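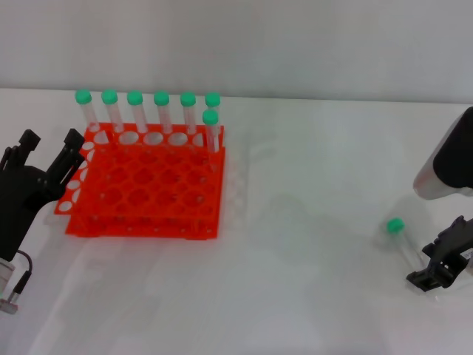 Tubes with green caps in an orange rack.

Home News Mods Reports Forum Downloads Log in

Open day at Zedari, Priston
Posted 26 Nov 2025

Zedari opened its office in Priston to mod makers and players earlier this month, and I went for the full day. Most people reading this will know the studio from Zodumia, the trading and diplomacy game, and a smaller number will know the scripting tool that ships with it. I have been making a total conversion for Zodumia for a while, so I was mainly there for the scripting sessions. I've written up what I heard and saw under separate headings, because people in the forum thread asked for different parts of it.

Getting in

The office is on the upper floors of a brick building near the river, a short walk from the train station. The sign at street level is small and I went past it. Entry was free but you had to register, and the list closed at 100 names. If you registered as a modder you were asked to give the name of your project, and this was printed on your badge under your own name. It worked well. Several people came up to me over coffee because they recognized the project, and I finally met a person I have been trading map files with for years.

Bags and coats went into a meeting room on the first landing. Phones were allowed everywhere except the floor where the next expansion is being worked on, and we only walked along the corridor there.

The morning talk

The day started with a talk on how the country files in Zodumia are put together. A lot of it is in the manual already. The parts that were new to me:

The order in which events load will be fixed in the next patch. At present two mods that touch the same event can give different results on different computers, and the studio said this was never intended. After the patch, the load order will follow the launcher list from top to bottom.

Province names will move out of the map file and into the text files. Anyone with a custom map will have to convert. A converter is being written and was shown on a projector, and it handled one of the larger community maps without stopping. It does not carry over comments, so if you keep your notes in the map file, copy them out first.

The limit on custom ideologies stays. I know this is the one everybody wanted changed. The reason given was the political view screen, which was built for a fixed number of colors and would have to be redone. They did say it was on a list, but there was no patch number next to it.

There was a question about mods being taken down and put back up under a new page when the lead maintainer drops out. The studio's position is that a team should set up a shared account at the start. They can't move the ownership of a page between accounts after the fact, and subscribers have to be pointed to the new page by hand. A guide for this will go on the official wiki.

The tour

We went around in small groups. Ours began in the sound room, where the person showing us around played the same battle with the old mix and the new one. The new mix has much quieter cannons, which I was glad of. Next came the room where the testers sit. They had a save running at top speed with all countries under computer control, left on overnight, and the log from it is read each morning for anything odd. The recent one had a small island nation declaring war on itself through a puppet state. They had not yet worked out how.

After that we saw the map desk. The base map of Zodumia has grown since release, and the people who maintain it still keep a paper version on the wall with changes marked in pencil. Sima, the southern continent, is the part being redrawn for the expansion. The mountain passes there are going to be real choke points, with supply limits of their own, and several coastal provinces will be split. For modders this means that province numbers in Sima will change. If your mod only edits the north you should be fine.

I asked whether the old Sima would remain available as a separate download. The answer was yes, as an unsupported branch, for teams who don't want to rebuild. 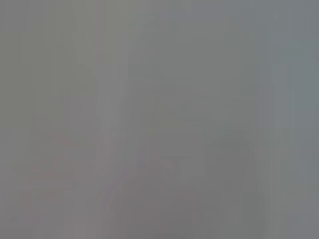 Lunch

Sandwiches and soup in the canteen, free of charge. The vegetarian option ran out early. Tables were marked by topic (art, events, maps, translation) and I sat with the translators for the first half. Their main complaint is long strings. A few mods put an entire page of history into one event window, and in some languages the text then runs below the buttons. If you write events, try to keep them short enough to read without scrolling, and tell your translators which words are names.

The other thing I learned at that table is that the game now accepts partial translations. Missing lines fall back to English and no longer show up as code. That has been in since February and I had missed it completely.

Afternoon workshops

There were 3 workshops and you could pick one. I took focus trees. The others were portraits and computer behavior, and I heard good things about both, though the portrait one was crowded.

Our session was practical. Everyone got a laptop with a small test country and was asked to build a tree for it with two exclusive branches. The tutor came by and looked at each one. Mine had a branch the computer player would never choose, because I had left the weights at their defaults. I have since gone back to my own mod and found the same mistake in several countries, so there'll be a fix in my next update.

Some points I wrote down:

Give every focus a condition under which it is skipped. Otherwise the computer can sit on a dead focus for years of game time.

Test a tree by running the game unattended, then read which focuses were taken. Don't judge it by playing the country yourself.

Check the triggers that run daily. The example on the screen was a mod with 145 daily triggers, and moving most of them to monthly made late game speed a good deal better.

Keep the filters current. Players of big mods use the search box in the tree far more than I had assumed.

Questions at the end

The closing session was in the canteen again. The mood was friendly, with some grumbling over the ideology limit. Multiplayer came up several times. The desync problem with large mods is known, and the studio asked for saves from both players when reporting it, with the mod list attached. A report with only one save is of little use to them.

Somebody asked about an official mod contest. There will be one next year, with small teams of up to 5 people, and the rules will be posted on the studio forum. No prizes were named.

There was no new information on a release date for the expansion, and none on price.

Practical notes for next time

The train is the better choice. The parking lot behind the building is small and it fills up with staff cars. Bring a mouse if you plan to join a workshop — the laptops only had trackpads, and map work on a trackpad is slow. The upper floors are warm. Talks were not recorded, but the slides from the morning are supposed to go up on the studio's site, and I will put the link in the forum thread when they do.

The converter isn't public yet. If you have a custom map and want it tested, the map team is taking files through the bug tracker under the heading "conversion". I sent mine in the evening after I got home and have had a receipt but no result so far.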